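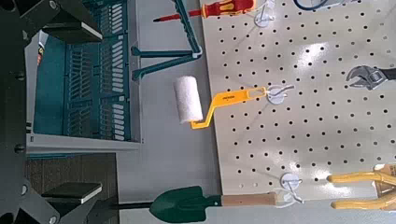 # The Jaltilbridge Ferry

I bought my ticket at Nosten on Sunday, number 3711, and the man in the booth told me I'd just missed the boat. Fine, I thought, I'll wait two hours and eat my sandwiches – only the gulls had other plans, and I ended up with a crust and a bruised plum!

My gran always swore you could hear bells under the water halfway across, where old Flarkano went down.

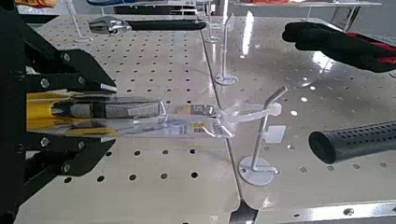 Did I hear them?

Once, very faintly, just as the engine dropped.

I leaned so far over the rail that my hat went in (a good hat, too, from the market in Berge). It floated off quite cheerfully, and then the bells started up again, four of them, slow as you like. I didn't tell a soul on board. I just sat down, finished the plum and kept the stone in my pocket.

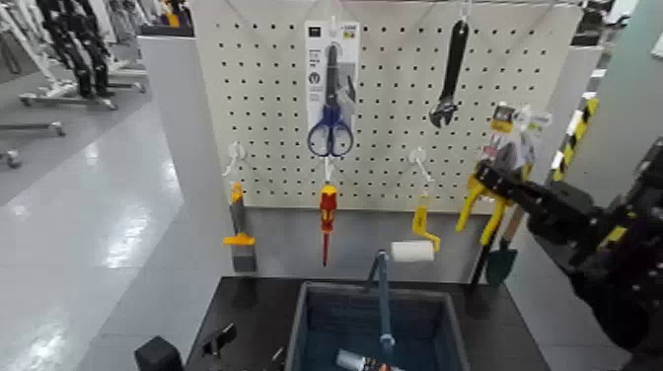 *Scissors, wrench, scraper and screwdriver on their hooks.*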